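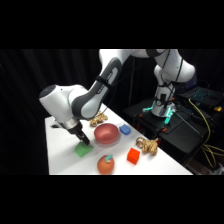 Teaching by Hand, One Episode at a Time

The hard part of a pick-and-place demonstration is the last inch. An operator can swing an arm across a table in a second or so. Lining up two fingers with the sides of a small block, at a height where they close on it without scraping the table, takes longer, and it is the portion of the recording that a learned controller depends on most.

Kundus, a small automation company in Urkuvville, has spent the time since May collecting such recordings. Its operators work in two ways. In the first, called hand guiding, the arm's motors are set to cancel its own weight, and a person takes hold of the wrist and moves it through the task. In the second, the person holds a controller away from the table and the arm follows. Both methods produce the same kind of file: joint positions, gripper opening and video, logged 20 times a second from start to finish.

Hand guiding is quicker to learn. New operators at Kundus are usually productive on their first morning. The drawback is that a hand and forearm appear in the video, and a controller trained on those images may come to expect them. The company's practice is to record the guided motion, then have the arm replay it alone while the cameras run. Replay doubles the time per episode and fails whenever an object has shifted between the two passes.

Remote control avoids the second pass. It also takes away the sense of touch. An operator guiding the wrist feels the fingers meet a block; an operator with a controller has to judge contact by eye. The typical beginner's error is to descend too far and push down on the object before closing. The arm's force limit stops the motion, and the episode is thrown out.

The tasks themselves are plain. Put the green block in the bowl. Move the fruit next to the red cube. Pick up the rope. Rope is the least popular assignment, as a knotted bundle has no obvious place to grip and changes shape when lifted. Blocks can be grasped across any pair of parallel faces, but a block with a slope to it tends to turn in the fingers unless the grip is square.

Layouts are changed between episodes. Early sets at Kundus were recorded with the bowl in nearly the same place each time, and the resulting controller reached for that spot even after the bowl had been moved. Operators now follow a printed sheet that assigns a new arrangement for every attempt, including objects that play no part in the task.

A full set for one task is 900 episodes. A practiced operator finishes an episode in 11 seconds by remote control, with resetting the table taking longer than the motion. Shifts on the controller are limited to two hours – accuracy falls off after that, mostly in the final approach.

Granström, the software the company uses to review recordings, flags long pauses and sudden reversals. Pauses are a particular nuisance. A person stops to think, the arm holds still above the block, and the controller learns to hold still there too. Reviewers trim pauses at the start and end of an episode but reject any recording with a long one in the middle.

Corrections are treated differently. If the fingers miss and the operator backs off and tries again, the episode is kept. In a project known internally as Jeltirari, operators let the trained controller run and take over only when it drifts off course, then hand control back once the grip is secure. Those takeovers are short, often under 5 seconds, and they are stored separately and given extra weight in the next round of training. The first Jeltirari set covers blocks and the bowl. Rope is scheduled to follow, once the operators have agreed on where to grab it.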